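# Towel folding demos: keep the sloppy stacks or redo them?

**plorkitwood_pat** wrote:

Hi all, and thank you again for the help back in March! I'm collecting towel demos with the hand-held gripper and I've got 1598 of them now, which my wrists would like you to know. Most start from a stack like the one I'm posting, with the hem edges fanned out a bit and the care label peeking from between the layers.

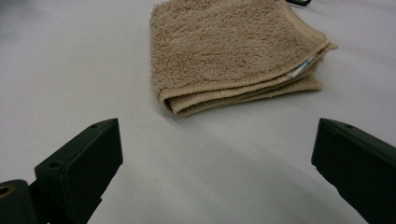
## Replies

**wamham_lab** wrote:

Oh, I'd keep every one of those! Towels in real houses look just like that, and if you only ever show the policy a perfectly squared stack it will fall to pieces the first time a corner curls. We made that mistake at Wamham with pillowcases and spent weeks going back over it.

**chu_bench** wrote:

I'm going to disagree a little, with love. Messy starts are fine, but that white label worries me. It's the brightest thing on all that beige, and a small model will happily learn "go to the label" and then stand there lost when you hand it a towel without one. How many of yours have the label showing?

**plorkitwood_pat** wrote:

Too many, I'm afraid (I fold the same way every time without thinking). I could snip the labels off, I suppose, or turn the stack between takes?

**chu_bench** wrote:

Turn it, please don't snip! I'd do 15 takes, then flip and rotate the towel, then another 15, and swap to a different towel after that.

**wamham_lab** wrote:

Still not convinced the label matters at this size of set, but turning the stack costs you nothing, so go ahead. I'd be fussier about the background, myself. Plain pale surface is lovely for starting out, and then you'll want a wood table and maybe a bedspread.

**polley_user2** wrote:

Could you hold back 20 with no label in view and test on those before redoing anything? We did that at Polley and it settled the same argument in an afternoon.

**plorkitwood_pat** wrote:

I like that a lot. I'll record those tonight and post the numbers when the training run finishes.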